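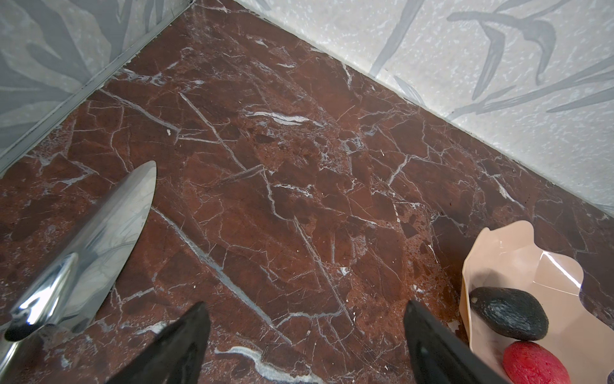 Red marble and specks: what works for me

I've lived with dark red, white-veined marble for 7 years now and I still get asked how I keep it nice, so I'm finally writing it all down (mostly so I can send people the link!).

First off, no vinegar and no lemon. I know, every cleaning page on the planet loves vinegar, but it eats marble and leaves dull spots you'll see every time the light comes in sideways. I use warm water with a tiny squirt of dish soap, a soft cloth, then a second cloth to dry. Drying is the part I used to skip, and boy did it show on a polished dark stone.

White specks show up like crazy on the maroon parts and vanish completely on the veins, so I wipe the whole thing whether it looks dirty or not. Dry cloth before wet, or you're just pushing grit around.

The little pitted patches hang on to flour. A soft old toothbrush, small circles, no scouring powder!

Now the back edge. If you have a thin metal strip where the stone meets the wall, wrap your cloth around a butter knife and run it along slowly. Go easy near a printed leaf pattern like mine, and spray the cloth, never the wall. I learned that one in November with a bottle of Tustilero and a lot of dabbing.

My neighbor Nadhirah Halim swears by a squeegee. I've tried it 2 times and got streaks, but her counter looks great so who knows.

Sealing is next, once I find the can.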